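Folding long pieces on the bed, or not?
Birdale Home Forum > Laundry and Linens

dotton_dweller
Posted Saturday, June 11, 2022

I don't have a folding table, so everything gets folded on the bed. Shirts are fine. Long pieces of cloth are the problem. If I pick one up by one end it hangs in soft folds and I can't find the other corners.

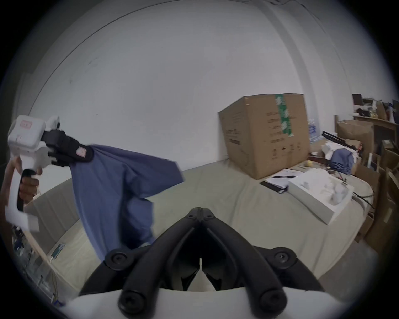
I've tried laying it flat first, but it takes me 15 minutes to do a small pile that way and half of it comes out crooked. Is there a better order to do this in?

mrs_vrettos
Hold both ends and pull it tight before you put it down. Then fold it in half in the air. I wouldn't lay it flat at all.

plainhem
Disagree. Pulling stretches knits. Lay it down, smooth it from the middle out, then fold. Slower, but the edges match.

dotton_dweller
Tried pulling it. Blue cloth again, one end to the left and the other bunched up near the middle of the bed. It still sags.
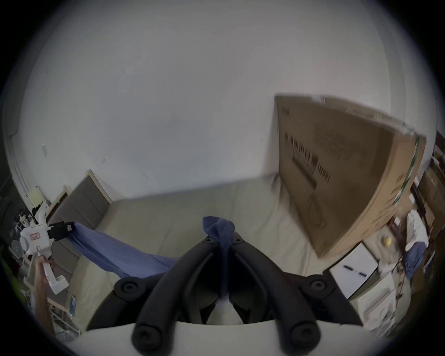 mondus44 thinks the bunched end is the trouble with any long piece. Shake it out until you have 2 corners in each hand, then pull.

plainhem
Fine for sheets. I still wouldn't do it with a T-shirt.

mrs_vrettos
I've done it with T-shirts for years and they're fine.

5 replies | 90 views | Share

Related threads
Storing flat sheets without a linen closet
Wrinkles after line drying
Best height for a folding table

Contact | Forum rules | Back to top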